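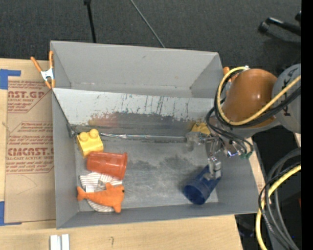

Attachment 1: bin 10, worktable, sloping insert in place. Contents as received.

Ticket 2493: Sloping insert marks and sheds onto bin contents
Location: Prumenwood toy library, returns room
Item: gray open-top bin with sloping insert
Opened by: Ching-wen Hsiao
Assigned to: Sólveig Þórarinsdóttir
Opened: 2019-12-20
Status: Closed, part replaced

Problem
Light-colored fabric items come out of bin 10 with gray smudges. Two soft toys and a doll blanket were re-washed this month. Smudges are dry, rub off partly with a thumb, and leave a metallic shine on the skin. Hard plastic items wipe clean. Bins without an insert do not show the problem.

Condition at intake
Bin walls: sound, a few small scuffs on the back wall.
Insert: pale upper part has thin dark vertical streaks. Lower part is darker and worn. Faint reddish and yellowish smear left of center.
Seam between slope and floor: shiny silvery strip, crinkled.
Floor: dull metallic patches, darker smudge near the middle.
Contents at the left: yellow building block, red-orange cup, striped white cloth, orange plush dolphin. Blue cup at the right.
The striped cloth has a small grayish patch. Not confirmed as the same residue.

Step 1. Emptied bin. Washed floor and insert with dish soap and warm water, dried with a white towel. Towel picked up gray along the seam and very little elsewhere.

Step 2. Rubbed the smear with soap, then with rubbing alcohol. Alcohol removed most of it. Probably crayon. Unrelated to the gray residue.

Step 3. Dry towel test, three passes each on wall, floor, upper insert, lower insert and strip. Wall clean. Floor faint. Upper insert clean. Lower insert faint. Strip heavy.

Step 4. Lifted one end of the strip. It is foil tape, put on to close the gap where small pieces were getting under the slope. No entry for it in the log. The face is breaking up at the creases and the adhesive has let go in places.

Step 5. Removed all tape. Adhesive residue came off with alcohol and a plastic scraper. Repeated the towel test on the floor after a second wash. Clean.

Step 6. Bin run for a week without tape. No new smudges on fabric. One game counter found under the insert, so the gap does have to be closed.

Cause
Worn foil tape at the seam. Items slide down the slope and stop against it.

Fix
Fitted a Burnlow soft edge strip, white, cut to the inside width of the bin. Pressed in dry, no adhesive. Lifts out for washing. Insert kept, as the streaks do not transfer.

Follow-up
Striped cloth and dolphin sent to wash as a precaution. Check bins with inserts for the same tape before the next stock count. Do not patch seams with foil tape. Recheck the edge strip in September.

Comments (3)

Ng
Same tape on the bin by the puzzle shelf. I pulled it and the floor wiped clean with soap only. Do we have more of the edge strip?

Sólveig Þórarinsdóttir
One length left, in the drawer under the label printer. Measure at the bottom of the slope. The bin is narrower there than at the rim.

Ching-wen Hsiao
Cloth is back from the wash. The gray patch is lighter but still there. Leaving it in circulation.

Related tickets
359: Lid missing from dress-up crate
123: Crayon on shelf liners, best remover
Skumetti rack, lower runner sticks
Labels peel off bins after washing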